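Subject: Re: [tableware] Square plates and the play food set
From: Hok-lam Yu
Date: 10/14/19

Siu-fong Tse wrote:
> The Clernach sheet asks for a plate with a raised edge, but gives
> no size or colour. Does the brown square one qualify? Also, do we
> keep the green pepper in the set? The stem catches on things.

It qualifies. The sheet only says the edge must turn up on all sides, and the brown one does that. Two points before you order more from Dridarwood.

First, the glaze. It is glossy and mottled, so it throws back a bright patch under the ceiling lights. On a matt white table this matters less than it did on the old surface – the outline stays clear. Set it at an angle to the table edge, as agreed with Ka-ming.

Second, size. I make it 198 mm a side. The catalogue lists 100 plates per carton, far more than we need. Ask for singles.
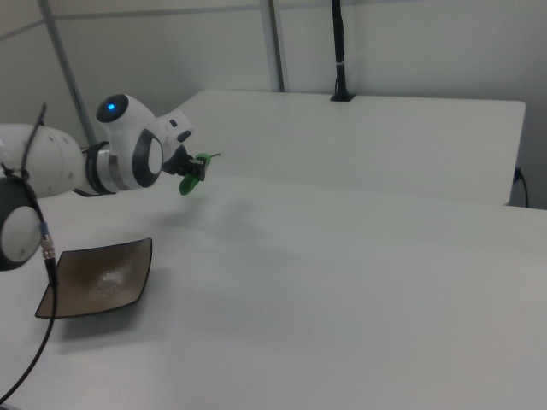
Keep the pepper. The stem is thin but gives the piece an obvious top end, and the other green items have nothing comparable. If it snaps, Plenura sells spares under part 492.

I have not checked the bowls. Algirdas has the list and should post it before December.

Hok-lam

Recent in this list
Bowls, shallow and deep
Re: Matt or gloss table tops
Yusuf order, second delivery
Re: Labels for the play food boxes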